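Mesh pads or silicone? Comparing hand-held grippers
Reading time: 2 min
Posted 7th January by pendulum_kit

So I've been going back and forth between the Bilton pads and the Prosberg silicone ones since November, and I think I'm on team mesh now! The black mesh pads sit in stiff rounded frames and angle in toward each other, so you get this narrow V to aim with. Great on thin stuff (cloth hems especially) - less great on anything slick.
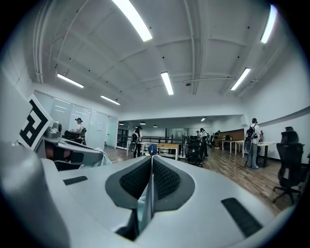

Re: weight and wrists

Mine come to 298 grams with the camera on. The Zilenham pair is 242 and wow, you feel it by the end of a long day. I've logged some 2,000 grabs on the heavy ones and my thumbs have opinions.

torquewrench92: Gotta disagree on mesh. It clogs with lint, and then your grip drifts and you blame the controller. Silicone wipes clean in a second.

pendulum_kit: Fair, I do brush mine out every morning. But silicone drags on fabric for me - I go to let go of a fold and half of it comes along. Cloth is most of what I do, both hands at once, with a marker cube on each gripper for tracking.

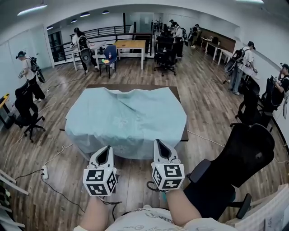

oddsprocket: Have you tried the Hájek tips? Softer than Bilton, and they let go of fabric fine. Only gripe is the screws, bring your own hex key.

torquewrench92: Seconding Hájek, but I'm still not buying mesh.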